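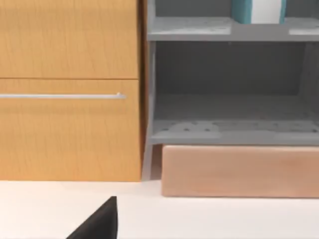

Clurkville, 2018-07-14

Sterkel Furniture Terms: data card

Summary

Sterkel is a word list for people who catalogue household furniture in English. It holds 1,583 entries, each giving a preferred term, its known variants and a short definition. Typical entries are "drawer front", "bar handle" and "plinth". The list is maintained by Areeba Jadoon.

Files

terms.csv – the main table, one row per entry
variants.csv – spellings and regional names, keyed to terms.csv
changes.txt – edits since version 1

Both tables are UTF-8, comma separated, with a header row. Empty fields are left blank and should not be read as zero.

Fields

id: integer, never reused
term: preferred form, singular, lower case
class: one of 38 class codes
definition: plain text, one sentence
source: P for the Prakier sale catalogues, S for the Seo inventory

Sources

Terms were copied by hand from the two sources, then merged. Where they disagreed, the Prakier form was kept and the Seo form moved to variants.csv. Trade names were dropped.

Known problems

Class codes for fittings overlap with those for hardware. "Chest" and "cabinet" are applied unevenly in the older rows. Upholstery is thinly covered – neither source dealt with it in any detail. Definitions longer than 1,000 characters were shortened in version 2 and the full text has not been restored.

Use

Free to copy and alter, with credit. Please quote the version number when reporting errors, and give the id of the row.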